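# Dish rack tips from the Plonby bench

Kitchen tips, tested by a machine with no opinion about dinner.
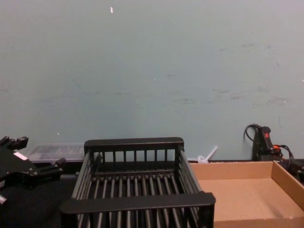
Plates slip out of a rack mostly at the front, and our Zisonura trials have now broken enough of them to say so. We ran 2,135 placements, 1,382 with the plate coming in level and the rest tilted back first. Tilted won by 18 points. So lean the plate before you lower it, which your grandmother could have told us for free. Start with the rack empty, as on our bench, and fill from the back rail forward; those thin slats catch an edge better than the floor rods do. A black rack under a black gripper also made the arm's vision sulk, and 70 trials went in the bin.

- **Bowls:** face them all one way. Mixed rows tripped the planner and will trip you at 7 a.m.
- **Cardboard tray next to the rack:** fine for dry things. Keep drips off it.
- **Mugs:** still unsolved. Use a towel.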